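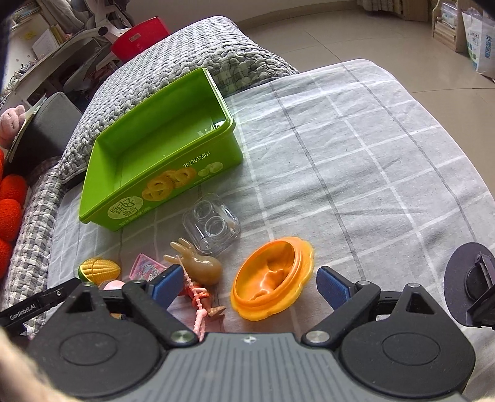 One member asked whether the toy shelf was to be sorted again before the move to Vinwood or left until after, as it had been promised in November and was still on the list.

It was agreed that it would be done before. The rest of the minutes follow.

Trollala Toy Library
Minutes of the meeting held on 2/29/20 in the back room, Tamayo Hall

1. Minutes of the last meeting
Agreed as correct, apart from the price of the shelving, which should have read 99 pounds.

2. Small toys and oddments
The small things have become mixed up again. Rubber toys, toys on strings and little plastic cases are going back in with whatever box is nearest. Two families have said that they brought home pieces that did not belong to the set they had borrowed.

It was agreed to spread everything out on a sheet and sort it from there, as the table is too narrow and things roll off. Anything on a string is to be untangled first and kept apart from the rest.

Old biscuit boxes were discussed. Some members would like matching tubs from Gunura. Others felt the plastic biscuit boxes do the job and cost nothing - the green one with the cookies on the front is a good size for small toys. Agreed to go on using biscuit boxes for now. They should be wiped out before use and have a paper label on the lid or the end. Where a box has no lid, a label on the side will do.

Small clear cases are to be kept for beads and counters. Any that look like contact-lens cases should not go out on loan until we know where they came from.

3. Toys for under threes
The question of strings came up again. Agreed that nothing with a string goes on the lower shelf. The soft rubber toys can stay there if they are whole, but must be checked for splits when they come back.

4. Move to Vinwood
We have up to 20 boxes' worth of space in the new cupboard. Jigsaws and train track to go first, small toys last. The key is still to be collected.

5. Any other business
The kettle at Tamayo Hall has been replaced. Please bring spare paper labels if you have them - the last roll is nearly finished.

Date of next meeting to be fixed once the key has been collected.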